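Hornlow Kiều table lamp, long-term review

I bought two of these in June, one for a work table and one for the bedroom. They replaced a pair of Altetov lamps with fabric shades that had gone yellow. The Kiều is a small plug-in lamp with an exposed globe bulb and no shade. It cost $50 at Trusinano, bulb included.

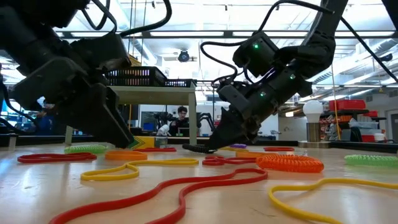
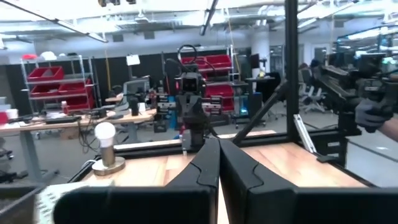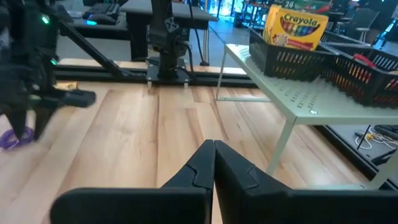

Work table. The lamp is at the left in the second picture, with the white cable along the table edge.

What you get

The box holds the lamp, the bulb in its own carton, and a folded sheet with the safety text in very small print. There is nothing to assemble. You screw in the bulb and plug it in. The stem is brass in color and the base is wider than I thought it would be from the store listing, so check the room you have if it's going on a narrow shelf. Mine just fits on the nightstand with a glass of water and a book next to it. A second book has to go on the floor.

The base has a thin felt pad underneath. On one of my two lamps the pad was glued slightly off center, so the lamp rocked a little. I peeled it off and stuck it back on with craft glue and it has been level since then. The other one was fine.

Light

The bulb gives a warm, even light. It has two brightness settings. Low is good for the last half hour before sleep and for finding your glasses at night. High is enough to read by if the lamp is within arm's reach. It won't light a room, and I wouldn't use it as the only lamp for sewing or other close work.

With no shade, glare is the main complaint I have. If the globe is at eye level when you are lying down, the high setting is too bright to look toward. My sister-in-law, Thảo Phan, has hers on top of a low bookcase and says it doesn't bother her there, which makes sense. I moved my bedroom one back toward the wall and turned to face the other way to read. That helped some. A shade that clips to the bulb would solve it, but Hornlow doesn't sell one, and the generic one I tried slid down until it sat against the glass. I took it off.

There is no flicker that I can see on either setting. I don't hear a hum.

Switch and cable

The switch is on the cable, a little too far from the base. On a nightstand it ends up behind the furniture unless you loop the cable back over the top. I used a small adhesive hook on the side of the nightstand to hold it where I can find it in the dark. It clicks firmly. You go from off to low to high to off, so turning it off from low means going through high first. At three in the morning this is annoying. The old Altetov had a plain pull chain and I miss that.

The cable is white and long enough to reach most outlets. It holds the kinks from the packaging for a few weeks.

Cleaning and wear

Dust shows on the base, less so on the bulb. A dry cloth takes care of it. I used a damp one once and it left water spots that needed buffing. The finish hasn't chipped or rubbed off on either lamp after 13 months, including the one on the work table, which gets moved a lot more.

One bulb failed in the first winter. I wrote to Hornlow and got a reply from Hưng Lâm in customer service, who asked for the order number and a photo of the bulb base. The replacement came in the mail without any argument. The bulb is a standard screw type, so you could also buy one anywhere, but the brightness settings are built into the Hornlow bulb. With an ordinary bulb the lamp is just on or off.

Would I buy it again

Yes for the work table, probably not for the bedroom. It's stable, it takes up little height, and the light is pleasant. The switch is in the wrong place and works in the wrong order for something next to a bed. If Hornlow puts the switch on the base I would change my mind.

If you find it on sale, open the box in the store and set the lamp on a flat counter to see if it rocks.

Rating: 3.5 out of 5

Recent reviews
Trusinano folding step stool
Altetov pull-chain lamp, small
Blackout curtains for a rental
Hornlow wall hooks, set in brass
Which extension cord for a bedroom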